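Hollovar Cullitz 800 Roof Platform
For dual-cab utes and mid-size wagons

Part no. HC-800-DC
Availability: in stock, dispatched from February
Fitting kit: sold separately, see vehicle list

Overview

The Cullitz 800 is a low-profile aluminium roof platform for dual-cab utes and mid-size wagons with factory mounting points or fixed rails. It sits lower than the earlier Cullitz tray and uses the same foot spacing, so existing Hollovar fitting kits carry over. The front edge is closed by a full-width wind deflector. Slats run across the vehicle and are joined to the side rails with bolted corner blocks, which can be replaced individually.

Side rails have a continuous channel on the top and outer faces. The channel takes standard M8 hex bolts and all Dong tie-down eyes. T-slot nuts can be dropped in at any point along the rail without removing the end caps.

Load rating

The platform is rated to 100 kg on sealed roads, including its own mass and the mass of any accessories. Your vehicle's roof load limit may be lower. Where the two figures differ, the lower one applies. Use the off-road figure in the vehicle handbook for gravel or corrugated tracks. If the handbook gives no such figure, do not load the platform on unsealed roads.

Spread the load evenly and keep heavy items between the feet. Roof tents must be mounted on at least two slats at each end.

Specifications

Material: extruded aluminium, powder-coated
Colour: matte black
Number of slats: 11
Bolt channel: M8
Fasteners: stainless steel, supplied
Tools required: 5 mm hex key, 13 mm spanner, torque wrench

Fitting

Allow an afternoon for a first installation and have a second person on hand to lift the platform onto the feet. Clean the mounting points and check that the rubber pads are seated before tightening. Tighten all foot bolts in a diagonal pattern to the value printed in the kit instructions. Check them again after the first drive and before every long trip.

Overall vehicle height increases once the platform is fitted. Measure it and keep the figure in the cab. Vehicles with a sunroof need the tall foot set, and the sunroof must not be tilted open while a load is carried.

Accessories

Betine awning bracket, left or right side
Dong tie-down eye, pack of four
Jerry can holder, single
Shovel and recovery board mounts
Cullitz side rail extension, code 328 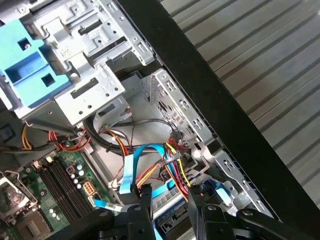

Open desktop computer case with silver drive cage.

Warranty and spares

The platform is covered against faults in materials and workmanship. Damage from overloading, car washes with roof brushes, or modified feet is not covered. Corner blocks, end caps and deflector rubbers are kept as spares and can be ordered by part number.

Fitment enquiries: Xinyi Xiong, Hollovar technical desk. Please include the make, model, year and roof type of the vehicle.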